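Handout 5: Writing Instructions People Will Follow
Course notes, S. Bhuiyan
Jul 6, 2019
17 shares | 2 comments

Most of you were asked to bring in a set of instructions that had made you angry. We got 27, and the Prandix bookshelf leaflet came up twice, so congratulations to whoever writes for Prandix.

The trouble usually starts with names. A writer who has lived with a thing for months calls its parts whatever the shop calls them. The reader, on the floor with a flashlight in his teeth, has never heard of a "Damusis bracket" and has five pieces of metal that might be one. Name a part by how it looks, then give the proper name once, then stick with it. If it was a panel in step two, it can't be a plate in step nine.
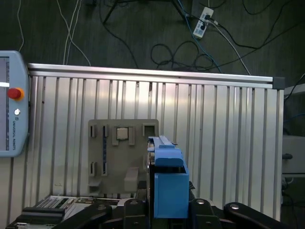 Fig. 1. Gray panel with slots and square openings; blue block at the front.

Next, order. Put the condition before the action. "Cut the cord, after making sure the lamp is unplugged" is a fine sentence for a widow to read aloud in court. Warnings go ahead of the step they belong to, and they should be rare. The Pledel toaster booklet we looked at in June opens with two pages of them, including one about bathing, and by the end a reader would skip past news of his own death.

One action per step. If you find "and then" in the middle, you have two steps wearing one coat.
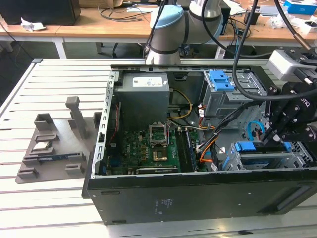 Verbs carry most of the load. Turn, lift, press, slide. "Ensure" is a verb for people who don't want to say who does what. So is "verify," though I allow it on Sundays of the soul. Keep "simply" and "just" out of it altogether. A reader who is stuck doesn't need to learn that the thing was simple.

Say what the reader should notice when a step has gone right: a click, a light, a flat edge. Then he can stop worrying and move on.
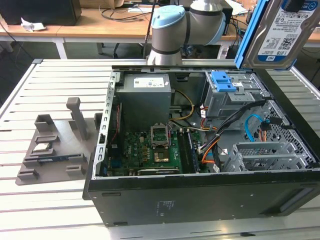
Homework

Write instructions for folding a fitted sheet. Words only, no drawings. Swap with a neighbor, who will follow them exactly and without mercy. Bring both the draft and the sheet. Sheets will not be graded, though I reserve the right to sigh.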